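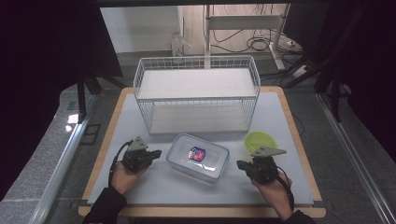

Travar Modular Storage for Shared Kitchens and Pantries

Product overview

The Travar range is a system of open storage units supplied by Wasilewska to schools, residential halls and staff kitchens. Units are sold singly or in sets and may be combined on any level counter or fixed shelf. All models in the range share one footprint, so that a kitchen may add to an earlier order without replacing it.

Models

Travar 50 - single tier, 50 cm long. Suited to narrow counters and cupboard interiors.
Travar 60 - two tiers, 60 cm long. The standard unit for pantry use.
Travar 60 W - as above, with wall brackets. Brackets are rated for plasterboard only when fitted with the anchors provided.

Load and placement

The maximum distributed load is 136 N per tier. Heavier goods should be kept on the lower tier. Units must not be placed on or beside a cooking surface, and a clear space should be left behind the unit where it stands against a tiled wall.

Cleaning

Wash with warm water and a mild detergent, then dry with a soft cloth. Chlorine-based products and abrasive pads will damage the coating and are not covered by the warranty. Feet may be removed for cleaning and are available as a spare part.

Ordering

Institutional customers may order by purchase order or through a framework agreement. Orders of 200 units or more are delivered on pallets, and the receiving site must have level access. Smaller orders are sent by parcel carrier. Prices on this page exclude tax and were last revised on August 27, 2021.

Units bought under the former Biltadow name remain compatible with current feet and brackets. The Biltadow corner piece was withdrawn in July and stock will not be renewed.

Contact

Institutional sales: Renata Pietrzak
Spare parts and warranty claims: Ciarán Gallagher

Please quote the model name and the batch number printed on the delivery note.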